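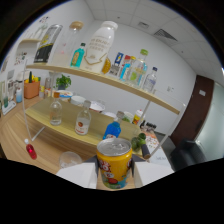
Fig. 2. Gripper closed on a can, two-tier shelf unit behind.

Home | Manuals | Zirik Hand Gripper | Planning Your Purchase | Next

2. Before you order

Please take your time with this part, and keep a tape measure and a cup of coffee close by!

1. List the things you want picked up, from the widest can or bottle to the smallest. Your widest item decides the finger set, and the wide set adds $92 to the price.

2. Put aside $212 for spare finger pads and a second mount (most folks wish they had, once the first busy month is over).

Note: Household goods make perfectly good practice items, so there's no need to buy special ones.

3. Measure your table. We suggest a top at least 70 cm deep, with open space around the item you mean to grip.
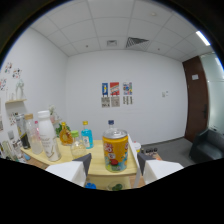 4. Add up your total and send it to Ermanno Sanna at Irbridge for a written quote.

Caution: Quotes do not include shipping.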